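Small Rooms, Loud Color

Sonley in June. Third floor, no elevator, paint smell on the stairs. Nkechi Nnaji opens the door with a roller in one hand and says to mind the tray. Too late. My left shoe is now faintly green and will stay that way.

Her apartment is 208 square feet. One room, a bathroom you enter sideways, a window onto the bus lane. For two years it was all white, because that's what the magazines said (this one included, guilty). White walls, white bedding, white mugs. "It felt like waiting for a dentist," she says.

So she started painting. First the inside of a closet. Then the door. Then a stripe behind the bed, which went wrong, and then the whole wall to cover the stripe. Mustard. It took four coats and she'd do it again tomorrow.

She's got company. All over the Raudsepp blocks, those skinny rentals put up by the old cannery, people are giving up on pale. Orange ceilings. Brown bathrooms, and I mean really brown. One tenant did his radiator pink and the landlord asked for the name of the paint.

Vaida Lukoševičius has watched it happen from behind the counter of Widus, the paint shop on the corner. She used to mix off-whites all day. Linen, chalk, oat, the other oat. The shop's book has 838 colors in it and she reckons most customers never got past the first pages. Now they come in with a scarf, a cereal box, a leaf. Match this please.

Her advice is mostly about slowing down. Buy the sample pot. Paint a big piece of card and move it around for a few days, morning light, lamp light, the grim bit around 4 p.m. Don't judge anything wet. And start with something you can put back: a shelf, a stool, the back of a bookcase. One piece of strong color will hold a plain room together by itself. 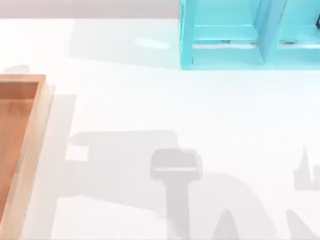
Turquoise shelving against pale gray, with a white tabletop to keep things calm.

Blue-greens are the gateway, Vaida says. People who are scared of color are not scared of the sea. They go turquoise on a shelf, live with it a month, come back for the hallway.

Not everyone comes back happy. She tells me about a bedroom in Toltley done floor to ceiling in tomato red, gloss. The couple lasted nine days. They sleep fine now, in a sort of mushroom.

Gloss was the mistake, she thinks, more than the red. Small rooms bounce. Flat or eggshell on the walls, keep the shiny stuff for trim, and wash your brushes properly or don't bother buying good ones. She has strong feelings about brushes. We lost twenty minutes to brushes.

Money, then. Nkechi has spent $60 on her place so far, most of it on mis-tints, the cans somebody ordered and then didn't want. Widus keeps them on a low rack by the door. You take what's there. Her bathroom is the color it is becuase that was the can with the most left in it. Plum, more or less. With the light off it's a cave, with the light on it's the best room she has.

Renters should ask first, obviously. Nkechi did, by email, and got back one line: white when you leave. She figures that's a weekend and a couple of big cans. She's not leaving.

Back on the third floor the roller is going again. The green is for the kitchen end, which is a hotplate, a sink and 40 inches of counter. It looks awful wet. She knows, she says, don't write that down. By the time I've found my coat the first corner has has started to dry and it's a different green altogether, softer, like the inside of a pea pod. She's already looking at the ceiling.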